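Mondimon Man Builds Hand-Held Grippers to Teach a Home Robot Arm

Last updated: December, 4:15 p.m.

Print this story | E-mail this story

MONDIMON - A Mondimon man has finished a set of hand-held grippers that he uses to record everyday chores for a robot arm he is building at home and at the Sistton shared workshop.

Emiliano Tapia calls the project Trodum. He started it last winter with parts left over from a drill press repair, and he has spent $600 on it so far. The arm itself is still in pieces. The grippers are in use most evenings.
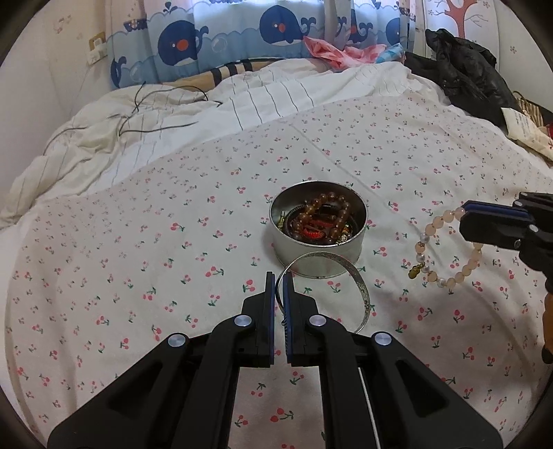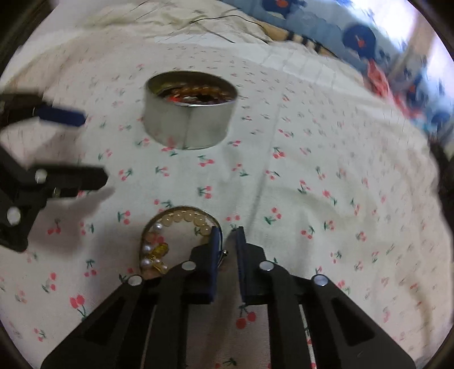 Trodum hand-held grippers and tins of beaded jewelry on a cherry-print bedsheet. A peach-colored bracelet is held by the gripper on the right in the first picture.

A person holds one gripper in each hand and does the job with the fingers of the tool in place of his or her own. A small camera rides on each one and records what the fingers are doing. Tapia plans to use the recordings to train software for the arm, which will have the same fingers and the same blue pads.

The current job is jewelry. Bracelets and beads go in and out of round tins, and each try is saved as a separate recording. Tapia has 200 recordings of this job and wants 1,000 before he moves on to something else.

"I picked jewelry for the reason that it's small and it rolls," he said. "A mug is easy. I did mugs in the spring and got bored with them. A string of beads changes shape every time you pick it up."

He does the recording in a bedroom. The workshop tables are all the same gray, he said, and he did not want the software to learn that everything in the world sits on a gray table. A bedsheet wrinkles, and the light in the room changes through the day.

The first grippers did not work well. Tapia made the fingers too wide, and they knocked over whatever was next to the thing he wanted. The second set had narrower fingers but a loose linkage. One side closed ahead of the other and pushed small parts away. He redrew the arms, drilled the pivot holes again on the Sistton press and fitted tighter pins. The set in use now is the fourth.

The pads also took several tries. He went through foam, bicycle inner tube and a kitchen mat cut into strips. Foam tore. The inner tube held metal well but dragged on thread. The pads on the current fingers came from a sheet of rubber he bought from Tzanetos, a hardware supplier near the Mondimon rail yard, which also sold him the pins and rods. He paid $50 for the lot.

Each gripper takes him two evenings to put together once the parts are cut. Most of that goes into getting the fingers parallel. He checks them by closing the pads on a slip of paper and pulling; if the paper slides out at the top or the bottom, he loosens the linkage and starts over.

Sistton members can use the workshop's saws, press and printers after a safety class. Tapia has a shelf there for the arm, next to a half-built canoe and a row of clock movements. He said he has asked other members to try the grippers, and that people with small hands found the handles too thick. A thinner handle is drawn up but not made.

Using the tools takes practice. Tapia said it took him a week to stop reaching for things with his wrist bent. The wrist on the arm will not bend as far as a human one, so a recording made that way is no use to him. He threw out most of what he recorded that week.

Clasps are still a problem. The grippers can lift a closed bracelet and set it down, but opening a small clasp needs a fingertip or a nail. Fine chain is also hard to separate once it has tangled. He has left both out of the job for now.

The arm will have six joints. Three of the motors are mounted and wired, and a fourth was returned to the seller with a stripped gear. Tapia expects the replacement after the holidays. He has not decided whether to clamp the arm to a table or put it on a rolling stand. The stand would let him use it in more than one room, but an early version tipped over with nothing attached to it.

He is also working on the power supply, which shuts itself off when two of the motors start at once. A member at Sistton lent him a larger one to test with.

Tapia said he does not plan to sell the grippers. He will post the drawings and the parts list for the fourth set when he has measured everything again, and will bring a pair to the next Sistton open bench for anyone who wants to handle them. The workshop opens at 6:30 p.m. on open bench nights, and visitors do not need to be members. Children must come with an adult.

After jewelry, the next job on his list is socks.

Print this story | E-mail this story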